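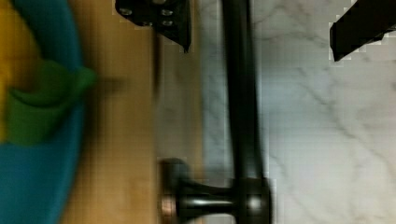 Wrist view, gripper open over the worktop.

Dovthorpe kitchen subset, fault notes

Version 2 of the Dovthorpe subset adds episodes recorded while the Amini arm was showing an intermittent wrist stream fault. The episodes are kept in the release and flagged. They should not be used for grasp training without reading the notes below.

Fault
During fast lateral moves the wrist stream drops packets and the decoder fills the gap with stale blocks. Joint states continue to log at the normal rate, so the arm positions are sound while the wrist picture lags behind them. In 19 episodes the lag was long enough for the policy to issue a close command late. Two of these ended in a protective stop when a fingertip pressed on the worktop. No damage to the arm was recorded. 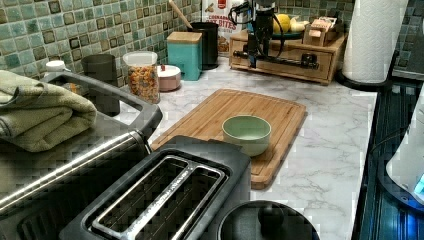 Fixed view of the work area: cutting board with bowl, arm at the back of the counter.

Cause
The wrist cable had worn at the strain relief. The connector passed a static test, which delayed the diagnosis until September. Flexing the last joint through its range with the stream running reproduced the fault at once. The cable was replaced and rerouted with a longer service loop. The stop threshold was left unchanged.

Flags
wrist_ok: false where any stale block was detected in the episode
lag_frames: longest run of stale wrist frames
pstop: true where a protective stop ended the episode

The detector compares wrist and joint timestamps and reports a lag above 8 frames. Shorter runs are not caught. Some 15 episodes marked wrist_ok: true were checked by hand and left as they were.

Fixed camera streams are unaffected and can be used throughout.

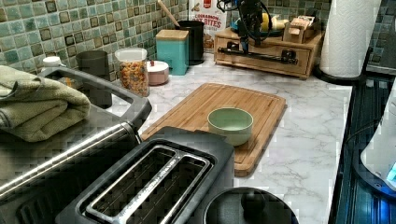

Jistley disagrees on the last point and writes in the issue tracker that the fixed streams are only usable if realigned first, as the recorder at Ellomville stamps them on arrival and a stalled wrist stream holds up the queue. A realignment script is open for review.

Known gaps
Cable age was not logged before version 2. Earlier episodes have no lag_frames field.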